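**Monday, cloth bench, after lunch**

Jarosław Malinowski wants 118 cloth demos by the end of the week so Twal can have its next training run. We have 60. I said on the phone that I don't believe the other 58 will fix anything and he said log them anyway, so I am logging them.

My complaint, for the record. The Skedness policy was trained on the first 60 and it grasps fabric very nicely when the fabric lies where it lay in the first 60. Shift it a hand's width and it closes on air. The write-up calls this "early generalisation". I'd call it a recording.

Did 21 new ones this morning. Threw out 2: one where I let go of the leader arm to scratch my nose, one where the timestamps jumped and the joint log ran ahead of the video. The Jerkudis logger said everything was fine both times. It always says that. Don't trust the green tick, open the file and scrub through it. 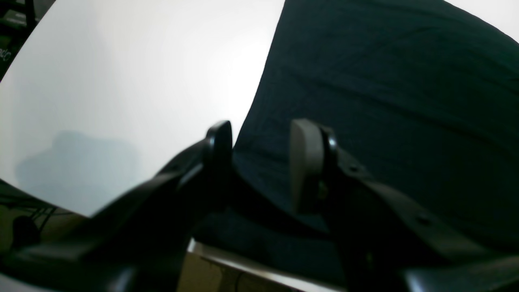
Grasp labels are the part I trust least. At present an episode counts as a success if the gripper current goes up and stays up. The fingers pressing on each other would do that just as well as fingers with cloth between them. From the wrist view there ought to be a better test: with the tips apart the teal-green cloth shows dark in the gap, so a person can at least see what is lined up with what before the close. After the close it's anyone's guess with a single layer. The pale grey pad is easy to pick out against all that black, and I'd like to try tracking its top edge as a check on how far the fingers have come together. Cheap to do. Might be useless under the evening lights.

Also not convinced by the plan to vary "everything" between episodes. In practice I vary what is near my right hand. By the tenth go I was making the same fold each time and only noticed when I played them back one after another. Fasasside had a printed list of start positions for their set and I laughed at it. I'd quite like a copy now.

To do:

- relabel this morning's lot by eye, ignore the current
- hold back a few odd folds and keep them OUT of training, whatever Jarosław says
- ask Twal what number would make them admit it hasn't worked

Back on it at four.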